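Clanness Playgroup - room and garden checks, June

1. Gate and fence
Latch closes by itself. One loose board on the Toninbridge side - screw back before Monday's order of bark arrives.

2. Toys and small tools 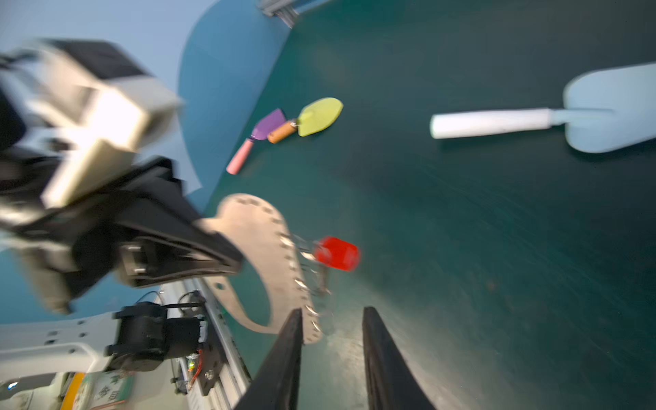 Check handles for splits and blades for sharp edges. The toy trowel with the pink handle and purple blade goes on the list with the rest.

3. Walls
Wipe down, look for flaking paint, mainly low on the blue by the painted clouds.

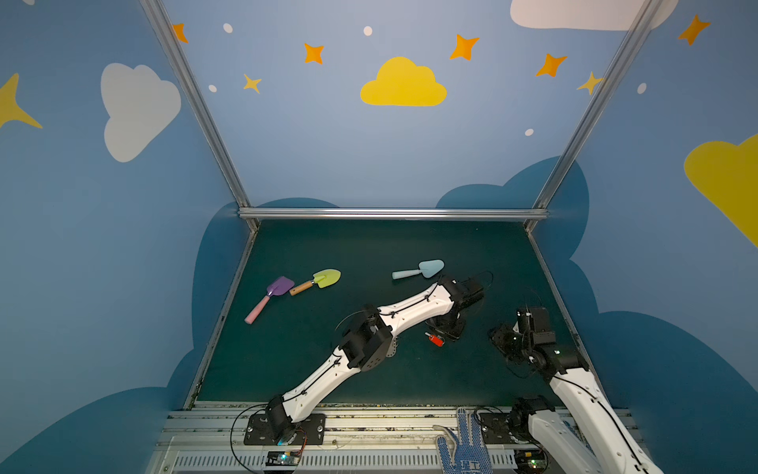 4. Hot tap
Ran for 15 seconds. Passed.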